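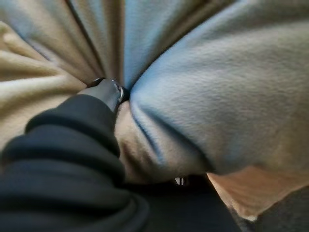 *Pale blue-gray fleece, all bunched up in folds.*

Why is fleece so fuzzy?? Quick answer, then the long one.

Quick: tiny loops of thread get brushed until they go fluffy.

Long: fleece usually starts as plastic. Yep, the same sort of stuff as drink bottles. It gets melted, squirted out through teeny holes, and pulled into threads. The threads get knitted into cloth. Then big rollers covered in wire bristles scratch the cloth until the little loops stand up. Last bit, a trim. Like a haircut but for a blanket.

## So why is it warm?

Air! All those little hairs trap air and the air sits still. Still air is really bad at carrying heat away. So your heat stays with you. The blanket isn't making any heat. You are the heater. You give off roughly as much as an old light bulb, even when your just reading.

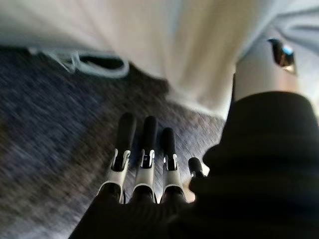 Carpet does the same trick for your feet. Lots of short fibers, air in between. Try it: one bare foot on carpet, one on the kitchen tiles. Tiles feel colder, right? Both have been in the same house all night, so they're close to the same temperature. Tile just pulls the heat out of your foot faster.

## Try this (16 minutes)

- two mugs, same kind
- warm water from the tap, not boiling
- a fleece blanket or scarf
- a saucer for each mug, as a lid

Fill both. Lids on. Wrap one mug, leave the other bare. Wait 16 minutes then dip a finger in each. Which is warmer? Write it down befor you forget.

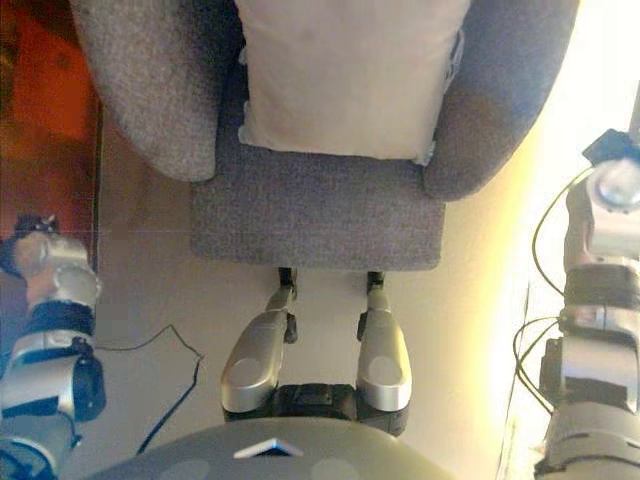 **Muthu Poojary**

Chairs next. A gray armchair with speckly, nubby fabric is a different kind of cloth. Bumpy, not fluffy. Chair covers are often woven, threads going over and under, over and under, nice and tight so they last when people sit on them a lot. And a plump cushion? Stuffing plus air again. Squash it and some of the air goes out. Let go, the stuffing springs back and air comes in.

Word to know: **insulator**. Something that slows heat down. Fleece is one. So is carpet, so is a cushion. Go find some more in your room.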